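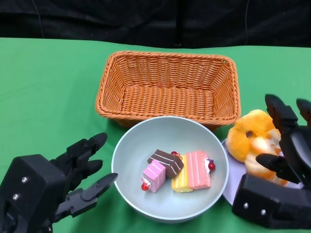 Gamiter Bakery Play Set
Item 213
Made by Widero

Pretend cake slices and a pastry with things to serve them in. The set is sold for home playrooms, preschool kitchens and waiting areas. The pieces can also be bought one at a time if you already have a play kitchen and only need the food.

The food

The cake slices come in pink, chocolate brown, yellow and salmon pink. The chocolate slice has white stripes across the top and a red berry. The salmon pink one is the largest and the most decorated, with white stripes, a red cherry and white topping at one end. The small pink slice has cream-colored layer lines and a cherry. The yellow slice has no fruit on it and is the one most children use as plain cake, or sometimes as cheese.

The pastry is orange-yellow with lighter patches and a lumpy, rounded shape. We list it as a roll.

The serving pieces

Basket: rectangular, woven wicker, with a thick braided rim. The sides slope in toward a flat woven bottom, so it sits level on a shelf or table.

Bowl: round, pale blue-gray, wide smooth rim, shallow inside. All the cake slices fit in it together.

Plate: pale lavender-white. Goes with the bowl in color but is sold under its own number.

Using it

Put the basket out empty and let the children fill it. Teachers who order from us mostly set up a counter with the basket at the back and the bowl and plate in front -- one child serves, the others order. It also works as a color sorting activity, though the pinks are close enough that younger children will put them together.

Cleaning

Wipe the food pieces, bowl and plate with a damp cloth and mild soap. Dry them before putting them away. Do not put any of the food in the dishwasher. The basket should not be soaked. Shake out crumbs and brush the weave with a dry brush. If the basket has gotten damp, leave it upside down overnight.

Ordering

Orders from schools and child care centers can be billed. Orders of 100 sets or more ship on a pallet from the Ağca warehouse and need a delivery address with someone there to sign. Smaller orders go by regular parcel. Allow 2 weeks in April, when we restock.

Replacement slices are sold singly. Please give the color when you order, and for pink say whether you want the small slice or the large salmon one.

The Flerkis play counter is a separate item and is not included. Neither are tablecloths or other linens.

Questions about school orders go to Harpreet Cormier in customer service -- please have your item number ready.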